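Keeping the Matari Cell Running: Setup and Care of a Small Arm
Project report, Morgan Lab, spring term
Pascual Zúñiga

When I signed up for this project in April I thought I would be programming most of the time, and I pictured myself writing clever motions and showing them off. What I did for six weeks was look after one robot arm, which we call Matari, and I have come to like that job much more than I expected to (my roommates have heard plenty about it).

Matari had been passed down through two earlier student groups, and the notebook that came with it was cheerful but thin. The controller log showed 3,591 completed cycles when I took over. My first task was simply to write down what a healthy start-up looks like, so that the next person would know when something was off.

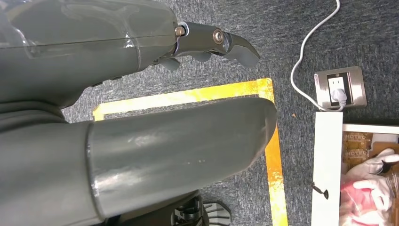

Most of my maintenance time went to the gripper, and I would tell anybody starting out to begin there as well. Every session opened with the same slow check: power off, arm supported by hand, then each finger moved gently to feel for play. I learned to keep a close eye on the round brass-colored pivot bolt near the middle of the jointed section, and I put a small paint-pen line in the notebook sketch to record its angle. In my second week it had worked itself a little loose, and the gripper was closing late on the left. Tightening it took a minute. Finding it had taken me two afternoons – I had been blaming the software the whole time.

The other lesson was about where the arm thinks it is. We home Matari against the taped rectangle on the carpet, and carpet gives a little under the base, so I started repeating the homing routine after every move of the cell. I logged 51 homing runs altogether, using the Anuris sheet that Jinum's group kindly shared with us, and the bad ones nearly all came right after somebody had shifted the base and skipped the routine.

I did not get to the wrist cable, which I had hoped to reroute, and the spare finger pads are still in their bag in the second drawer. Whoever has the cell next should start with those.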